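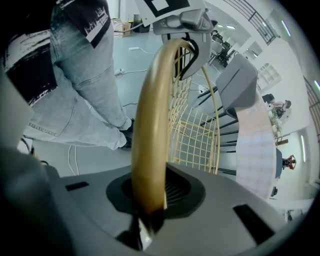 ok so a few of you asked how the no-buy is going and I keep saying "fine" so have a proper thread. kettle's on. bear with.

1/ Rules first for anyone new. No clothes, no shoes, no bags, no "homeware" (you know what I mean by homeware). Started in February. Food, bills, bus fares, presents for the kids all allowed. Anything that breaks can be replaced, but only once I've tried to mend it.

2/ It is now November 2024 and I have slipped 7 times. I wrote them all down in the back of the meter readings notebook. Most of them were tights.

3/ The worst one was the Kastex coat. Had it in the basket three weeks. Green, big collar. Told myself it was an investment. Got it home, wore it to one funeral and one parents evening, and the lining went under the arm.

4/ Kastex were no help btw. Sent me a form. Form asked for a receipt number, receipt had faded to nothing. Sent me the same form agian.

5/ So I took it to Mohsin Baloch at Malik Alterations, down past the chemist. He turned it inside out on the counter, tutted for a good minute, and charged me £12. Best money I've spent all year. Stitching's better than what came out the shop.

6/ He also told me off about hangers. Heavy coats on wire hangers, apparently I'm a criminal. Fold your knitwear, hang your coats on something wide, stop stuffing the wardrobe so full that nothing can breathe. Yes Mohsin.

7/ Which got me doing the wardrobe. The whole thing, on the bed, at nine at night like an idiot. Slept on the sofa.

8/ 61 tops. I live in four of them.

9/ Not showing off or beating myself up, just, I'd have guessed twenty. I had two of the same navy stripy one from Sokier, both with the labels in. Bought a year apart I think. Clearly I've got a type.

10/ What went: anything that itches. Anything I'd have to lose weight for. The jumpsuit (you can't go to the loo in a jumpsuit, I don't care how nice it is). Work trousers from the job before last.

11/ What stayed that shouldn't have: my mum's cardigan, which is full of holes and miles too big. Not up for discussion.

12/ Selling. Right. People make it sound like free money and it's a part time job. Measuring, ironing, answering "would you take £2" at midnight. I put the better bits on Sandavico and made £46 after postage, over about a month of faffing. Rest went to the hospice shop.

13/ If you do sell, the stuff that went quick was plain and good condition. Wool jumper, gone in an hour. Plain black boots, same. Party tops just sat there. Everyone's already got a party top.

14/ Things that have helped me not buy:
- unsubscribed from every shop email, took ages, worth it
- took my card details off the phone. having to get up and find my purse kills most of it
- writing the thing down and waiting till payday

15/ Things that haven't helped: those apps that block shopping sites. I just used the laptop. Also telling my sister, who now texts me sale links "for when you're done".

16/ Someone asked if I've saved loads. Some. Boiler had most of it. But I didn't have to put the boiler on the credit card, and last winter I would have, so.

17/ The bit I didn't expect is how much time went on looking. Not buying even, looking. Scrolling coats on the bus, scrolling coats in bed. I've read eleven library books since summer and I was never a reader. Mostly murders.

18/ Is it boring? Yeah a bit. I miss having a parcel coming. Saturdays in town are weird, you go round the shops with your hands in your pockets and then have a coffee.

19/ Will I carry on into next year, dunno. Might do a "five things" version, five new things for the whole year and that's it. One of them will be slippers because the state of mine.

20/ Also can now darn a sock. Badly. There's a lump in it and I can feel it when I walk but it's MY lump.

21/ To the person asking what thread I use, it's whatever's in the biscuit tin. Mohsin says polyester for seams and cotton for cotton. Match it in daylight, kitchen bulb will lie to you, I've got a navy skirt hemmed in black to prove it.

22/ Tea's gone cold writing this. Will answer replys after school run. If anyone wants a navy stripy top, size 14, labels on, shout.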